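普萨达里读书会理事会会议纪要

时间:4月8日
地点:特里斯塔斯登阅览室二层会议室
主持人:理事长
出席:理事会全体成员;奇幻文学组、翻译文学组、青少年阅读组代表
列席:凯斯图蒂斯·尤什卡(Kęstutis Juška)
记录:秘书处

一、通过上次会议纪要
秘书处宣读上次会议纪要。翻译文学组代表提出,第四项中“续订”一词应为“新订”。更正后,纪要获一致通过。

二、共读书目的调整
奇幻文学组汇报长篇系列小说《马尔基里亚》(Markiria)的共读情况。该系列已出中译本五卷,现有39名会员报名参加全程共读。代表指出,第三卷篇幅明显长于前两卷,原定的阅读进度偏紧,部分会员未能在讨论会前读毕,致使讨论多停留于前半部分情节。
会议就是否将第三卷拆为两次讨论交换意见。赞成者认为,第三卷叙述视角由一人转为三人,宜分段细读。青少年阅读组代表则表示,拆分后将与该组五月的活动在场地上发生冲突。尤什卡先生建议以第十七章为界,前后两部分各安排一次讨论,后一次改在一层小厅举行。
决议:采纳尤什卡先生的建议。各组如需调用一层小厅,应提前向秘书处登记。

三、译本选用
《马尔基里亚》第一卷现有两种译本流通。翻译文学组经比对后认为,旧译本语言流畅,但删去了原书的卷首诗及附录中的家族谱系;新译本内容完整,人名译法与后续各卷一致。有理事提出,旧译本在年长会员中较受欢迎,不宜停止外借。
决议:讨论会统一以新译本为准,引用页码以新译本为据;旧译本继续外借,并在书名页加贴说明。

四、藏书及借阅情况
秘书处报告,截至上季度末,本会登记藏书3,067册,季度内外借1,554册次,以类型小说居多。逾期未还者已逐一发函。戴利奇书店(Delić)来函,愿按原有折扣继续供书,但要求订单改为每季度汇总提交一次。
理事长询问绝版书目的补购办法。秘书处答复,可委托戴利奇书店代为寻购旧书,费用须逐笔报批。
决议:同意戴利奇书店所提的订单办法。绝版书补购由各组开列清单,于五月会议前送交秘书处。

五、书评集刊
编辑组报告,本期集刊收到的来稿以系列小说首卷的评论为主,涉及后续各卷的较少。会议讨论了剧透问题。多数理事认为,评论后续各卷难以完全回避前文情节,可在篇首注明所涉卷次,由读者自行取舍。尤什卡先生提交的有关《马尔基里亚》地名译法的短文,拟列入下期。
决议:自下期起,系列作品书评一律注明所涉卷次。短文篇幅由编辑组与作者商定。

六、其他事项
(一)阅览室靠窗一侧照明不足,由秘书处向特里斯塔斯登物业方提出书面请求。
(二)青少年阅读组申请增购有声书,因未附报价,留待下次会议审议。

七、下次会议
定于五月召开,具体日期由秘书处另行通知。议程事项应以书面形式提前提交。
会议议程完毕,理事长宣布散会。

附图 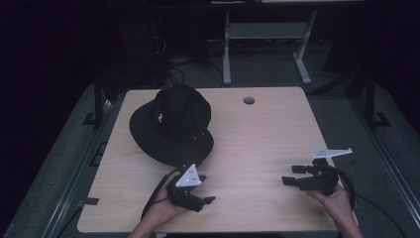 图一:浅色木纹桌面上的黑色渔夫帽,帽身一侧有白色刺绣小标志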